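1/ I have changed my writing program this September, after nine years with the same one. Several people asked me about it, so I put my notes in a thread. I translate and I also write short stories, mostly in the evening.

2/ The new program is called Tindix. It is a plain text editor with a list of chapters at the left side and nothing else. You write in Markdown, and every chapter is a normal file on your disk. For me this was the main point.

3/ My old program kept everything in one big file. In spring it would not open any more, and I lost 12 pages of a story. I had a backup, but it was from before the holidays. I don't want to speak badly of it. I should have made copies more often.

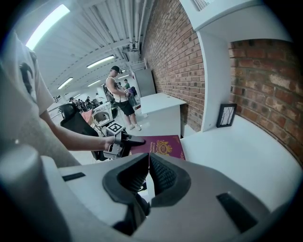
4/ Importing was slower than I hoped. I had 2252 notes, many with strange titles like "new new idea 3". Tindix took them in parts of 50. I had to press the button again each time, and I read a book next to it.

5/ The accents survived, which I was afraid about. My footnotes did not. They all arrived as plain numbers inside the sentence. If you have many footnotes, please test with one chapter first.

6/ What I like: the word target. I put 900 words for an evening and a thin line grows at the bottom of the window. There is no sound and no little medal. When I don't reach it, the program says nothing.

7/ What I like less: the search. It finds the word, but it shows you only the title of the chapter and you have to look for the place yourself. In a long chapter this is tiring. Monique Caron told me there is a shortcut for it, Ctrl and Shift and G. It works, thank you Monique. Why is it not in the menu?

8/ The spell checker has British English but you must choose it for each project separately. I wrote half a story with "color" underlined nowhere and "colour" underlined everywhere before I noticed.

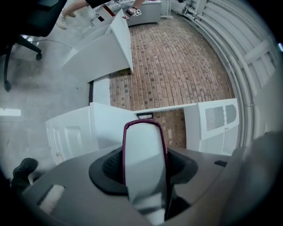
9/ Some of you wrote that I should try Zirholm. I did, for two weeks. It is a beautiful program and the cards for planning are better than in Tindix. But I am a person who moves cards all evening and then goes to bed without one sentence written. So it is a good program for somebody else.

10/ About export: Word files come out clean, with the headings in the right level. PDF is so-so. The margins are too small and I found no way to change them without editing a style file. I did edit it in the end, by copying from the help page and changing one number at a time.

11/ Thilini Bhattacharjee asked if it is possible to work with two people in one text. No, it is not. She and I send the chapters by email and put our initials in the file name. It is old-fashioned, and we had a mix-up only once, with chapter four.

12/ On the phone there is only a reader. You can open your text and put a mark at a sentence, but you can't write. I use it on the train to catch repeated words. Yesterday's chapter had "suddenly" on every page.

13/ If someone knows how to get the footnotes back, please write to me. I have tried the small converter from the forum and it gave me an empty file. I am now doing them by hand, chapter by chapter, and I am at the sixth.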